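Home Visits Notes Archive Contact

Friday at the Castby print works open day

Last updated: May
Reading time: 5 min

Quick write-up before I forget it all. Train was late so I missed the welcome talk and the coffee. Got in at the side gate, got a sticker, got pushed into the second tour group, which was already moving.

Castby is a short-run book printer and bindery. Family histories, poetry, local walking guides, the odd cookbook. The building used to be a dairy and the floors still slope to the drains, so every pallet truck has a wedge shoved under one wheel. Loud. Ear plugs in a bowl by the door, take two, they're the foam kind and one of mine split.

Our guide was Keegan Fehr. Runs the folding side, fourteen years there, talks fast and walks faster. Good guide though. Didn't read off a card and didn't mind being stopped.

First stop, paper store. Kept humid on purpose, I had my jacket off in a minute. Stock sits there two days before it goes near a press. Keegan tore a sheet both ways to show the grain: clean tear one way, ragged mess the other. Grain should run head to foot in a finished book. If it runs across, the pages fight you when you open it and the spine goes wavy after a damp winter. I have at least one cookbook at home like that and now I know why. Went home and tore a flyer to check, same thing.

Press hall next. Two machines, one running, one with its covers off and a pair of legs sticking out from under it. The running one was doing a parish history, 538 copies, an odd number because the customer had counted up actual orders and wouldn't pay for spares. Keegan said you always want spares. He pulled a sheet off the stack and let us find the page order. I got it wrong. A kid of maybe ten got it right first go and was given the sheet to keep.

Then folding, the part he obviously likes best. Sheets go in flat, come out as sections of sixteen pages. The thing to listen for is the rhythm. When it skips, somebody has to be there before the next dozen sheets pile up behind. He stood with his back to it, talking to us, and turned round mid sentence to hit stop. None of us had heard a thing. One sheet in crooked. Nice trick if it was a trick, I don't think it was.

Bindery upstairs, narrow stairs, 38 steps (there's a sign, painted by somebody who was clearly tired of them). There's a hoist for the books but not for visitors. If stairs are a problem call ahead, they'll bring some of the work down to the loading bay and show you there. Should be on the poster and it isn't.

Upstairs is quieter and smells of glue. Most of what they do is glued paperback, but one corner is still sewn, and that's where Jianguo Yin works. He had a section open on the bench and was sewing by hand for a repair job, linen thread, a lump of beeswax with grooves worn in it. Somebody asked how long a whole book takes. He said it depends who is asking questions. Then he answered properly: an afternoon for the sewing, then glue, then a night under weight, and he won't touch it before the next morning whatever the customer says.

He also had opinions on how people treat books at home, which I wrote down as fast as I could:

Don't pull a book off the shelf by the top of the spine. Push the neighbors in and grab it by the sides.
Don't crack a new paperback open in the middle. Open a few pages from the front, a few from the back, work inward.
Big heavy ones lie flat. Tall and thin ones stand, but with company.
No tape. Ever. He said it twice. Tape goes brown and takes the print with it when it comes off.
Keep them out of the sun and away from the kitchen, and yes he knows everyone reads at the kitchen table, he does too. 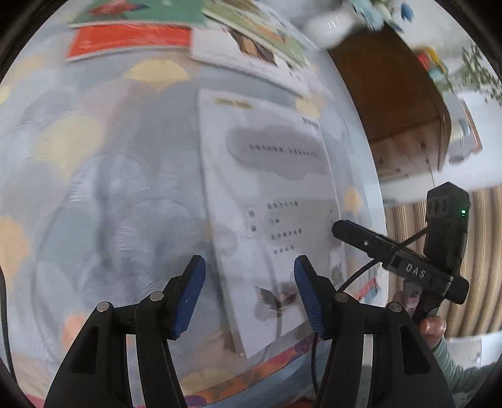 Asked him about glue for a loose page and he said thin white PVA, on a brush, barely any, wax paper either side and leave it overnight. Most people use far too much. He showed us a hymn book that had been "mended" with what looked like floor adhesive. You could have tiled a bathroom with it.

Trimmer after that. Three blades, drops once, and a rough block turns into a book with clean edges. Got a small round of applause from our group. The offcuts go down a chute and get baled, and they let the kids fill a bag to take home for confetti. Parents less happy.

Shop at the end, in the old cold room. Seconds table was the draw. Slight dents, covers a hair off center, prices in pencil inside the front. I got a bird guide and a thing about canal bridges, both fine as far as I can see. Notebooks made from leftover stock too, nearly gone by the time our group got there. The first tour gets the pick, so go on the first tour.

Moans, short list. Parking is hopeless, use the train. Signs from the station stop halfway, at the roundabout, keep left. Food was one van and the line was long, and they'd run out of everything except chips and a lentil soup (good soup). The glue demonstration clashed with the typesetting talk so you had to choose. I chose glue, heard afterwards that the talk was the better one. Of course.

Price was fine, free to get in and a donation bucket for the library van. Somebody had chalked 71 visitors on the board by lunch and they seemed pleased with that. They want to do another one in the fall, with the old hand press running if they can find a part for it. Jianguo says he'll do a sewing table where you can have a go yourself, small pamphlet, three holes. You have to put your name down, list is at the front desk, I'm on it. Bring your own needle if your fussy about needles.

Train back was on time. Read the canal bridges one, got as far as chapter three.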